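Questions we keep getting about the fruit share – updated October 20, 2024

Same ones every week so I'm putting them all in one place. If yours isn't in here, ask Ermelinda at the hall, she knows more than me anyway.

**What is it?**

Quintela Fruit Share. You pay, you get a bag of fruit once a week. Whatever's in season, mostly citrus from now until March. No veg. People keep asking for veg. No.

**How much?**

£7 a bag, one size only. Pay by the month if you can, less faffing for Rosário who does the money. Cash fine, bring the right change please.

**Where do I collect?**

Side door of the hall, the green one. Not the main entrance, that's the dance class. Between four and half six. Bags have names on, take yours and tick the sheet. Please tick the sheet!!

**I can't make it this week, what happens to my bag?**

Send someone else, or text before noon the day before and we'll move it to the next week. After noon it's already packed, sorry. Anything left at half six goes to the soup kitchen on Mastetti Street. We don't hold bags overnight, there's nowhere to put them.

**Can I choose what goes in?**

Not really. You can put down one thing you never want. One. Grapefruit is the popular choice. We swap it for whatever there's most of.

**Is it organic?**

Some is, some isn't. Custódio Abreu's oranges aren't sprayed but he hasn't got the certificate and says he's not paying for one. The lemons are certified. The pears, ask me nearer the time.

**Why do my oranges have marks on them?**

Wind, mostly. Branches rub the skin while the fruit is small and it scars. Fine inside. They're also not waxed so they won't shine like shop ones, and they lose water a bit quicker. If something is soft or mouldy when you open the bag that's different – tell us and we'll put extra in next time.

**How do I store it all?**

Citrus, cool room for a week, fridge drawer if you want longer. Don't leave it in a tied plastic bag, it sweats and goes blue. Spread it out if you've got space, and check it every couple of days, one bad mandarin will take its neighbours with it. Mandarins go first so eat them first.

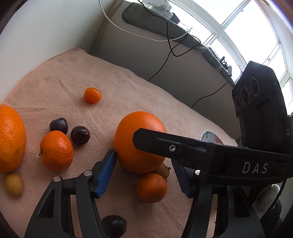 Pears are the other way round. They come hard on purpose. Leave them out untill they give a little near the stalk, then straight in the fridge. Apples keep ages but put them well away from anything you don't want ripening.

**Should I wash it before putting it away?**

No, wash when you're about to eat it. Damp fruit rots. If you're using the peel, give it a scrub under warm water first.

**Too many lemons, help**

Freeze the juice in an ice cube tray. Grate the zest before you squeeze, not after (learned that one). Or marmalade – Albertina Coelho does a marmalade evening in the hall kitchen when the bitter oranges come in, bring your own jars with lids that fit.

**Can I join now?**

Waiting list. We've got 70 bags and that's all the van will take in one go. Joaquim Patrício drives it and he's not doing two trips. Names come off the list in order. Usually a few places free up after the new year.

**Can I cancel?**

Yes, any time, just give us a week's notice. Unused weeks get refunded. Rosário does refunds at the end of the month so dont panic if it's not instant.

**Do you want the bags back?**

Yes please, the cloth ones. We bought 200 and I don't know where half of them have gone. Have a look under your sink. Rinse them if something's leaked.

**Do you deliver?**

Only if you can't get out, and only in walking distance of the hall. Speak to Ermelinda Godinho, no forms or anything.

**Are you open over Christmas?**

Closed two weeks. Double bags the week before for anyone who wants one, the sign-up sheet goes on the green door at the start of December.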